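Speaker notes: Helping children learn a psalm by heart

January 2025. Session for parents and children's group leaders, Trolcombe chapel hall. Allow 45 minutes with questions.

Notes to self first. Put the sheets out on the chairs before people come in. Water. Start with the psalm and leave the introductions until after it.

1. Opening

Read Psalm 23 aloud, slowly, all six verses. Don't explain it.

Then ask: who could have carried on if I had stopped halfway? Most of the older people will put a hand up. Ask where they learned it. Some will say school, some will say a grandparent. Very few will say they sat down as an adult and set out to learn it.

Say: what we learn before we are ten tends to stay. I can still say the whole of Psalm 121 because it was said at our back door every time one of us went away. I never tried to learn it. Tonight is about how a family or a small group can do the same thing on purpose, over a few weeks, without it turning into homework.

2. Why the psalms

Keep this short. Five minutes at most.

The psalms were made to be said and sung together. They have short lines and they say things twice. "The Lord is my light and my salvation; whom shall I fear? The Lord is the strength of my life; of whom shall I be afraid?" A child who forgets the second half can often find it from the first.

They also cover more than being happy. Children get frightened and cross, and they feel left out. There are psalms for all of that, and a child who has Psalm 56 verse 3 ("What time I am afraid, I will trust in thee") has something to say in the dark when there is no adult in the room.

Mention that any translation will do, but pick one and stay with it. Mixing two is the commonest cause of muddle. If the church reads from one version and home uses another, go with the one the child hears most often.

3. Which psalm to begin with

Show the list on the sheet. Read it out for anyone at the back.

Under fives: Psalm 118 verse 24, or Psalm 136 verse 1. One line only.

Five to seven: Psalm 100. Five verses, lots of things to do with hands and feet.

Eight and up: Psalm 23 or Psalm 121.

Confident readers who want something harder: Psalm 1, or the first nine verses of Psalm 139.

Say plainly that Psalm 119 is not on the list. Someone always asks. One section of it is fine for a teenager who likes a challenge.

Also say that length matters less than people think. Psalm 117 is two verses and children like being able to say they know a whole psalm. It makes a good first week.

4. The plan: 28 days

This is the main part. Take it slowly and let people write on the sheet.

The plan runs for 28 days, so four weeks. It was first used by the Sunday group at Pavevport in May and I have changed it a little after trying it at home and here. It takes up to ten minutes a day. If it takes longer than that, stop anyway.

Week one: listening. The adult reads the psalm aloud once a day, at the same time each day. Bedtime suits most people, breakfast suits some. The child does nothing except listen. No questions, no testing. By the fifth or sixth day most children will start to join in on the ends of lines. Let them.

Week two: joining in. Read a line, the child says it back. Then read half a line and leave a gap. With two or more children, split them into sides and let them answer each other, which is how many of these were probably used in worship in the first place. Swap sides halfway through the week.

Week three: verse by verse. Take one verse a day and do something with it. Draw it, act it out, find something in the house that goes with it. For Psalm 23 that might be a cup filled until it runs over (do this one at the sink). For Psalm 100 it is noise, so choose your time of day. At the end, say the psalm from the beginning as far as the verse you have reached.

Week four: saying it through. The child leads and the adult follows. Say it in the car, on the stairs, on the way to school. On the last day, say it to somebody who hasn't heard it yet. A grandparent on the telephone is ideal.

Pause here. Ask if anyone has a question about the four weeks before going on.

Missed days. Someone will ask. If you miss a day, carry on from where you were. Don't do two the next day. If you miss a week, go back to the start of the week you were in. One family took most of a term over Psalm 121 and the children know it as well as anyone.

5. What to use

People expect a long list of materials. There isn't one.

A Bible, or the psalm written out large on a single sheet of paper. Write it by hand if you can. Leave a wide margin for the children to draw in.

A fixed place. The same chair or the same corner of the table.

For children who like to move, a set of word cards. Cut card into strips, one phrase to a strip, and let them put the strips in order. Start with only three or four strips. I use plain card and a thick felt pen. The ready-made sets I have seen have too many words on each piece and the print is small.

For children who like tunes, a sung version. The Kindau songbook has simple settings of several psalms with the chords printed over the words. There is also the old metrical version of Psalm 23 to the tune Crimond, which people here know already. Warn them that a child who learns a psalm to a tune may not be able to say it without singing. I don't mind that.

For the holiday club we borrow the Partanen recordings, which are read by several voices at a steady pace with no music behind them. They are good for a car journey. They should not replace the adult reading aloud in week one. Children take more notice of a voice they know.

Stickers and charts: I leave this to parents. A row of boxes to tick works for some. I would not give prizes for finishing. The slower ones notice, and it makes them dislike the psalm.

6. In a group

For leaders. Parents can have a stretch here if they need it.

A weekly group can't do a daily plan, so the work has to be shared with home. Send the sheet home on the first week and tell parents in person what it is for. Sheets put in bags do not come out again.

In the session itself, give it five minutes at the start and two at the end. Stand up to say it. Use the same actions every week and don't add new ones once the children have got hold of the first set.
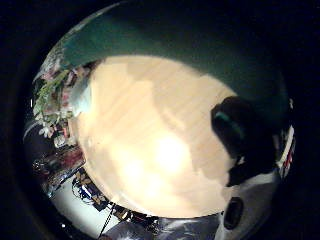

Never ask a child to say it alone in front of the others unless they have offered. Say it together, then in halves, then in fours. A child who doesn't know it can move their lips in a group of four and pick it up as they go, and by the third week they usually have it.

Visitors and new children: give them one line to look after. "You have verse four." They will be listening for it all the way through, so they hear the rest as well.

Children who don't read yet can do everything in this plan. Children who find reading hard often do best of all, and it is worth telling their parents so.

For children who speak another language at home, ask the parents whether they have the psalm in that language. We had Psalm 100 said twice at the harvest service, once in each, and the children learned the first line of the other one without being asked.

7. Should they understand it?

This is the question that takes up most of the time afterwards, so deal with it now.

My answer is that understanding can come later, and that a few hard words are no reason to leave a verse out. "Thou anointest my head with oil" means very little to a six-year-old. Explain it once, in a sentence: oil was put on the head of a guest to welcome them, or on a king. Then leave it. They will ask again when they want to know more.

The valley of the shadow of death worries some parents. It has worried very few of the children I have taught. They hear "I will fear no evil, for thou art with me" and that is the part they remember. If a child has lost someone recently, talk to the parent first and think about Psalm 121.

Don't turn every reading into a lesson. Once in the week is enough to talk about what it means. On other days just say it.

8. Keeping it

A psalm learned in four weeks will be gone by summer if it is never used. Say it once a week for the next two months, then once a month. Birthdays, the first day of term and long drives are easy to remember.

When the child starts a second psalm, keep saying the first. Two a year is plenty. A child who starts at six and learns two a year has ten by the time they leave primary school, near enough.

Try to get it used in church as well. Ask whoever plans the services whether the children can lead the psalm once a term. They don't need to perform it. They stand where they are and start, and everybody joins in.

9. Close

Ask everyone to stand. Say Psalm 117 together, twice. The second time with the sheets face down.

Questions. If there are none, ask who has tried something like this before and what went wrong.

Remind people: spare sheets on the table by the door, large print at the left-hand end. Anyone who wants the word cards cut ready can put their name on the list and collect them after the morning service. Chairs back in stacks of six, please.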